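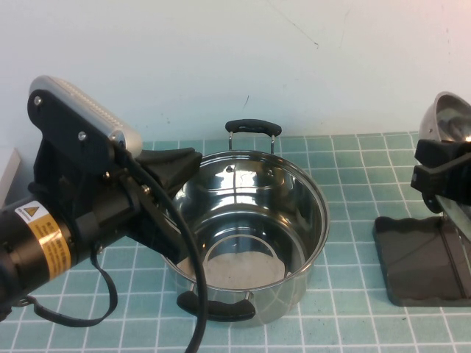 **Fliltberg stew** is a slow-cooked dish of mutton, barley and root vegetables associated with the town of Fliltberg and, to the continuing irritation of Fliltberg, with the neighbouring harbour village of Skutside. Both places claim to have originated it. Neither has produced a recipe older than the other's, though both have produced several that are older than their own paper.

## Origin

The first written mention is a line in a Skutside harbour ledger recording payment for "one pot, Fliltberg manner, and the mending of same." Supporters of Fliltberg regard this as conclusive. Supporters of Skutside point out that the pot was in Skutside. A later parish account from Sirnness, which has no stake in the matter, calls the dish "the grey supper" and recommends it for Lent.

Sheep were kept on the slopes above Fliltberg mainly for wool, and the animals that reached the kitchen had generally enjoyed a long career. The cooking time, traditionally a full night at the back of the stove, reflects this.
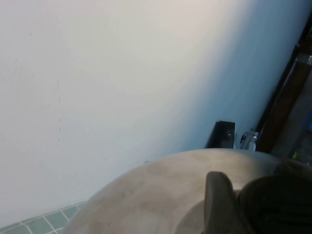 ## Preparation

Mutton neck or shoulder is browned in dripping, covered with water and simmered with pearl barley, turnip, carrot and onion. Salt goes in late. Pepper is permitted in Fliltberg and considered showy in Skutside, where a splash of cider vinegar is added just before serving. Potatoes are a modern arrival and are still described in the older cookbooks as "filling", a word not meant kindly.

The colour is usually a muted brown. Attempts to brighten it with tomato have been made — chiefly by restaurants — and have not spread to households.

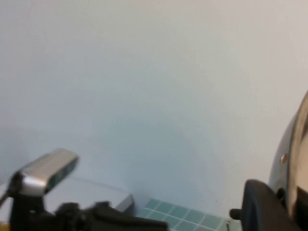 ## Stew Day

Fliltberg holds its Stew Day each July, the warmest month of the year and by some distance the worst for eating mutton. The date was fixed to suit the ferry timetable. The ferry has long since stopped running, but the date has stayed put. Attendance reached 1,343 in its best year, a figure the town prints on its tea towels. Skutside's rival event serves up to 100 bowls and is advertised as intimate.

## Variants

* **Sirnness stew** replaces the barley with oats and is eaten with a fork.
* **Son pot**, from the hamlet of Son, contains no mutton, barley or turnip. Its inclusion in the family is disputed everywhere except Son.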